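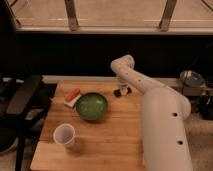

Clurkavix Home Forum > Kitchens > Worktops and tables

Pale rings on an oiled wooden table

Posted by Usulstead60, Tuesday, September 8, 2020

We have a honey-coloured wooden table that gets used for everything. I oiled it in April with Zarnura table oil, two coats, and it looked fine until the summer. Now there are pale rings where cups get left, and the surface feels rough near the front edge. Do I have to sand the whole top or can I do patches? I would like to avoid taking it outside - it weighs a ton. 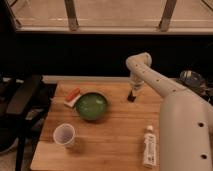
I have tried a damp cloth and washing-up liquid and neither made any difference.

martinelli_96

Patches are fine on oil. Varnish is another matter, but you said oil. Go over the marks with 300 grit, always along the grain, wipe off the dust and rub in a thin coat. Leave it a quarter of an hour, wipe off what hasn't soaked in and keep everything off it overnight. The patch will look darker for a week or two and then settle.

Do the rough bit at the front the same way.
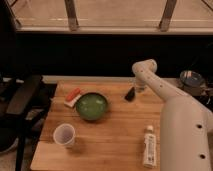

Two coats is not much for a table in daily use. Ours had four to begin with and gets another every spring. Things that stay put are what mark it, so a plastic cup, a green bowl or a bottle standing straight on the wood should be moved now and then and the wood wiped under them. Cork mats help as well.

gratedcheese319

just use mayonnaise, leave it on an hour. worked on my nan's sideboard but that was polished so no idea about oil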